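Shelf tips for the workroom — quick ones

Posted by Isla, back room at Taltgate

Yellow shelves on black slotted posts. Love them, hate setting them up. Notes before I forget again.

Posts first. Stand them up, check the little holes line up at the same hight on every leg, then hang the shelves. Do the bottom one before the top. Rubber mallet, folded rag, small taps at each corner. Not one corner all the way down, it'll jam.

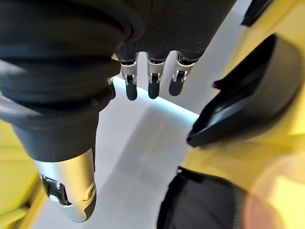
Wiping down — warm water, drop of dish soap, soft cloth. No scouring pads on a glossy finish, they leave swirls you'll see every time the light's on. Dry right away. Get under the front lip too, dust sits there for months.

Carpet underneath? Shelves lean. Mine did by April. Squares of thin board under the feet, then level again after a week once the pile has squashed down. Striped carpet is handy for lining up the front edge by eye, if the stripes run your way.
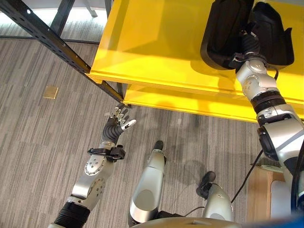 Floor plates. Keep them clear. Don't park a leg on one, don't run a cord over it. Vacuum round the edge with the thin nozzle, quick buff with a dry cloth.

Heavy stuff low, light stuff up top. Raluca puts her paint cans on the top shelf and I've stopped arguing. Leave a hand's width above each pile or you'll be dragging the whole lot out to get teh one thing you want.

Stacks of same-color things — masking tape label on the front, fat marker. Stack biggest at the bottom. Anything that slides gets a strip of grip liner between.
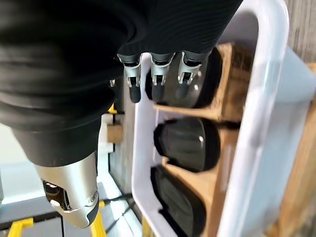 Black stack behind the white plastic rail

Rails and frames: damp cloth, then dry. Old tape gunk comes off with a little cooking oil, leave it 10 minutes, wipe, soap after.

More on cords next time, if I find the box of ties.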